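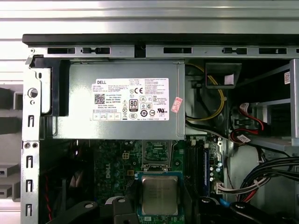 Desktop PC with the side open, Dell power supply up top.

How to get Wisetti tickets in the presale (Grellerance tour)

by Teodor Halvorsen

Quick one, I have to leave for work soon and people keep messaging me. Presale for the Grellerance tour opens in November, 10 in the morning local time for your venue. Local to the VENUE. Check that before anything else. Last tour half my group chat logged on an hour late.

What you need first

A Trudalik account. Even if you've had one for years, log in now and make sure it still works. They made everyone reset passwords over the summer and the reset email goes to spam.

A card saved on the account. Check the expiration date. Check the billing zip too if you've moved.

A presale code. Comes from the Wisetti mailing list, not the fan club, those are two different things now. Sign up at the bottom of her site, click the confirm link in the email. No confirm, no code.

Your phone charged and next to you. Trudalik texts a login code and it times out fast.

The day before

Pick your show and a backup show. Write them down. If you're going with friends decide the top price now, all of you, in writing. Have the "is floor worth it" argument tonight and not while the cart clock is running.

Limit is four tickets per account. If your group is bigger than that, two people need to queue, each with there own code. Codes are one use only.

Look at the seat map for your venue. The Solheim is the weird one, the stage is at the long side for this tour so the sections that are normally great are way off to the side. Low numbers are what you want there. Upper rows straight across are better than lower rows at the ends, I've sat in both.

Morning of

1. Log in 30 minutes early. Log out of any other device.

2. Open the event page for your show. One tab. Two tabs on the same account and it can kick both of them out of line.

3. Waiting room opens 15 minutes before. Click in as soon as the button shows up. Getting in first doesn't help you, everybody in the waiting room gets shuffled when the sale starts. Getting in after the sale starts does hurt you, you go to the back.

4. When it hits 10 you get a number. Don't panic at the number. I had 2000 people ahead of me last time and was picking seats 14 minutes later.

5. Don't refresh. Don't hit back. If the bar looks frozen leave it alone, it updates in jumps.

6. Phone screen on if you're on your phone. Set auto lock to never for the morning. Wired internet or decent wifi is better if you've got it.

Picking seats

When you're in, paste the code. Paste, don't type. The zero and the letter O look identical.

Turn off the VIP filter, it's on by default and makes it look like the only thing left is the expensive packages. Set your max price. Then use "best available" first, see what it gives you, and take it if you can live with it. Clicking single dots on the map is how you lose seats, someone else has usually grabbed them by the time the page reloads.

"Another fan got these tickets" will come up. Close it, try again, a different section. Keep going. You don't lose your place.

Once they're in the cart they're held for a few minutes. Check date, check city (yes really), check the quantity, pay.

If you miss out

Stay on the page a while. Carts expire and seats drop back in, mostly in the first hour.

Check again the evening of the general sale. And the week of the show, when the stage gets built and they release the production holds. I got my Solheim seats that way, mid afternoon, face value, side view but close.

Stay off the resale page on presale day. Prices are silly right then and alot of those listings are from people who don't even have the tickets yet. Wait at least a couple weeks.

After you buy

Screenshot the confirmation page. Email can take hours. Tickets wont show in the app until closer to the show, so don't write to support about it, they just send the same form reply.

Transferring to friends opens when the barcodes load. They each need a Trudalik account for it.

Will update this when the second leg dates go up. If your venue has a different limit or start time put it in the comments with the city please.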